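The Box on the Table

Tea has been sold in cardboard for so long that few people look at the carton.

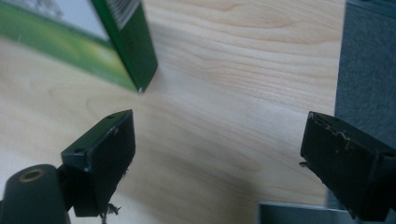 Skarphéðinn Toft looks at little else. He draws packets for Trernero, a small firm that prints for 64 food makers, and he keeps 2,000 flattened cartons in drawers at home in Drasum.

He started with soap. A shop in the town was closing and the owner let him take the old stock boxes, 300 of them, for the price of carrying them out. He still has most of that first lot, though the damp got into one drawer in August and some had to go.

Green is the hardest colour to get right, he says. On white board it prints bright, on grey board it goes dull, and the same ink can look like two different brands on the shelf. For the Flerell herbal range he went through the shades for weeks — the client wanted something between moss and lime — and in the end they used both.

The side panels interest him most. The front is there to sell the thing, but the sides hold the weights, the address and the storage advice, often in type so small that his mother, a Vigfúsdóttir and a keen reader of labels, keeps a magnifying glass in the kitchen.

Corners go first. Toft stores his boxes flat for that reason, and folds them up again only when someone asks to see one. Visitors are welcome if they write first.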